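Ruladness Residents' Handbook
Section 12: Caring for Wood Floors in Your Apartment

This page explains how to clean and protect the finished wood floors in Ruladness apartments. It applies to all units in the Nanar and Van Loon buildings. Residents of Zelenell have tile floors and should refer to Section 10.

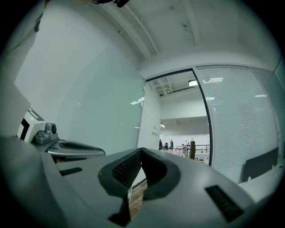
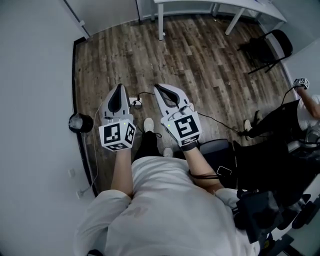

Hand-held grippers in use. The first view is a close one, with brown wooden floor showing through the gap.

Before you begin

You will need a soft broom or a vacuum with the brush roll switched off, a flat mop with a washable cloth pad, two buckets, and a floor cleaner marked as safe for finished wood. Do not use vinegar, ammonia, bleach, wax, or oil soap. Steam mops are not permitted on wood floors in any unit.

Read the label on the cleaner and mix it as directed. A stronger mix leaves a film that attracts dirt.

Weekly cleaning

1. Move chairs, rugs, and other light items out of the room. Lift them; do not drag them.
2. Sweep or vacuum in the direction of the boards. Grit left on the floor will scratch the finish when you mop.
3. Fill one bucket with the cleaning mix and the other with plain water.
4. Dip the pad in the cleaning mix and wring it out until it no longer drips.
5. Start at the wall farthest from the door and mop toward the door, with the grain.
6. Rinse the pad in the plain water after each small area, wring it out, and return it to the cleaning mix.
7. Allow the floor to dry for 10 minutes before walking on it. If it is still damp after that time, the pad was too wet.

Spills and marks

Wipe up any spill at once with a dry cloth. For dried food, lay a damp cloth over the spot until it softens, then wipe. Black heel marks can usually be removed with a clean white eraser. Candle wax should be hardened with ice in a plastic bag and lifted with the edge of a plastic card. Metal scrapers and scouring pads may not be used.

Preventing damage

Fit felt pads to the feet of all furniture and replace them each July. Place a mat inside the entry door. Rugs must have a backing that is labeled for wood floors, as plain rubber can stain the finish. Plant pots must stand on a raised tray.

Residents may not sand, stain, or refinish any part of a floor. Small scratches may be covered with a touch-up pen, available at the building office on request. Please test the color in a closet first.

When to report a problem

Contact the building office if boards have lifted or cupped, if gaps have opened between them, or if a dark patch appears near a radiator, sink, or outside wall. These signs may point to a leak. Give your unit number and the room concerned. Reports for Nanar go to Evelien Van Leeuwen and reports for Van Loon to Amedeo Marchetti. Use Form 38 for damage caused by moving furniture.

Last revised 26th October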